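Chapter 9
Teaching by Doing: Demonstrations from the Console

I spent most of one July learning to sew through a robot, and I was terrible at it. My first knot took me longer than lunch. Debora Marras, who ran the lab, watched me fumble and told me to keep every bad try. I thought she was being kind. She wanted the data!

This chapter is about that kind of data. A person sits at the console, moves two hand controllers, and the instruments follow. Everything gets logged - joint angles, jaw openings, video - and later a learning program tries to copy what the person did. We'll use suturing all the way through, with a needle driver on one side and a grasper on the other.

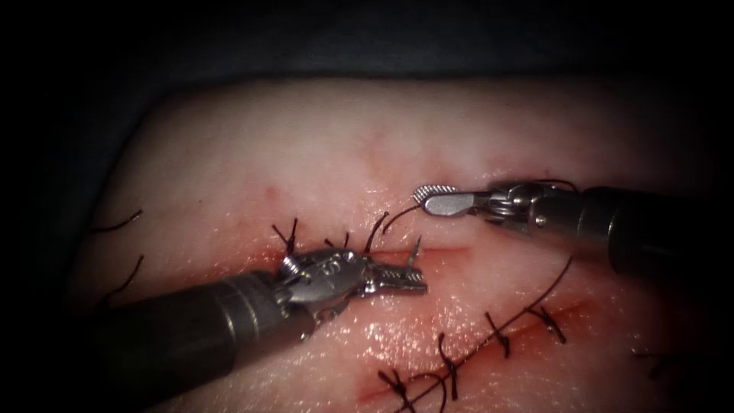 9.1 What counts as one demonstration?

You'd think this would be easy. Katia Caputo and I argued over it for most of a Monday. She wanted a whole row of stitches to be one demonstration, and I wanted to cut the log at every needle handoff. We ended up trying both on the Mastell set, which has 146 recorded stitches (80 of them mine, sorry). Short pieces were easier to label and whole rows were better at showing how one stitch sets up the next, so in this book I'll use both and tell you which.

Whichever you pick, write down your start and end rules before you record. Mine are plain: start when a jaw closes on the needle, stop when the thread is cut.

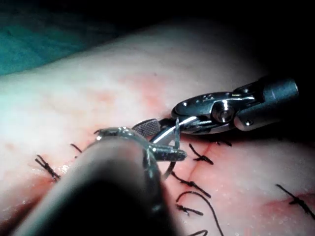
The hard part is the handoff. One hand has to hold on until the other has a good grip, and at the console you often can't feel that grip at all, so you learn to go by sight. I lean on how the needle shifts when the second jaw closes - Katia watches the thread. Our logs look quite different at that moment, and a program trained on both of us has to cope with two habits for one job. Section 9.2 starts there.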